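Bisel Phone Manual: Section 3
Moving Your Data From an Older Phone

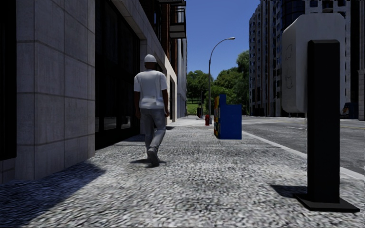

Can I keep using my old phone while the transfer is running?
Calls and text messages still work on the old phone, but anything that arrives after the transfer starts is not copied. Leave the camera and the messaging apps closed until both phones show Transfer Complete.

3.1 Before you start

The transfer copies contacts, text messages, call history, photos, videos, calendar entries, alarms and the list of installed apps. App data is copied only where the app maker allows it. Banking apps, transit passes and stored payment cards have to be set up again by hand.

You need:
Both phones, each charged to at least half
The screen lock code of the old phone
The password for your Kunier account
A Wi-Fi network, or the cable supplied in the box

Note: The old phone must run Kunier system 2 or later. To check, open Settings, then System, then Version. If the version is older, install the update first and restart the phone.

Note: If the old phone has a memory card, its contents are skipped by default. See 3.5.

3.2 Transfer by cable

The cable is the faster method and does not use your data plan.

1. Turn on the new phone and choose a language.
2. At the screen headed Bring Your Things, tap From Another Phone.
3. Tap Use Cable.
4. Plug the end marked with a dot into the new phone and the other end into the old phone.
5. Unlock the old phone. A message asks whether to allow access. Tap Allow.
6. Wait for the list of items to appear on the new phone. A phone with a large photo library can take several minutes to build the list.
7. Clear the box next to anything you do not want to copy.
8. Tap Start.

Caution: Do not unplug either end during the transfer. If the cable comes loose, the item being copied at that moment is discarded, and the transfer goes back to step 6.

The old phone charges the new one slowly through the cable. If the old phone drops below the battery limit, the transfer pauses and the new phone shows error 157. Place the old phone on a wireless charger, or let the transfer stop and charge both phones before trying again.

3.3 Transfer over Wi-Fi

1. Connect the old phone to the Wi-Fi network you plan to use.
2. On the new phone, tap From Another Phone, then Use Wi-Fi.
3. Join the same network.
4. On the old phone, open Settings, then Accounts, then Send to New Phone.
5. Point the old phone's camera at the code on the new phone. If the camera does not work, tap Enter Code and type the digits printed under it.
6. Select the items to copy and tap Start.

Keep the two phones in the same room. Public networks in hotels and airports often block phones from finding each other — use the cable there.

3.4 Moving your number

A plastic SIM card can be moved at any time after the transfer. Turn both phones off first.

For an eSIM:

1. Check that the new phone is on Wi-Fi.
2. Open Settings, then Mobile, then Add Line.
3. Tap Move From Nearby Phone.
4. Confirm on the old phone with your screen lock code.
5. Restart the new phone when asked.

Caution: Do not erase the old phone until the new phone has made and received a call. Once the old phone is erased, an eSIM that failed to move can be restored only by your carrier.

Subscribers to Baláž and Nikthorpe lines may see the message Pending for up to 3 hours. The old phone keeps the number during that time.

3.5 Memory cards

To include the card, tap More at the item list and turn on Removable Storage. Files larger than the free space on the new phone are left out and listed at the end. Encrypted cards must be decrypted in the old phone first.

3.6 If something was not copied

Photos missing: They may be stored online only. Sign in to the same photo account on the new phone and wait for the library to load.
Contacts doubled: Open Contacts, then Tidy Up, then Merge.
Apps grayed out: The download is waiting for Wi-Fi. Tap the app icon once to start it.
Transfer stops at the same item twice: Clear that item from the list and run the rest. The log, under Settings, then Transfer, then Details, gives the item number. In the log shown to support staff it appears with a comma, for example 1,009.

The transfer can be run again later from Settings, then System, then Bring Your Things. Items already on the new phone are not copied a second time.

Section editor: Danica Krajčí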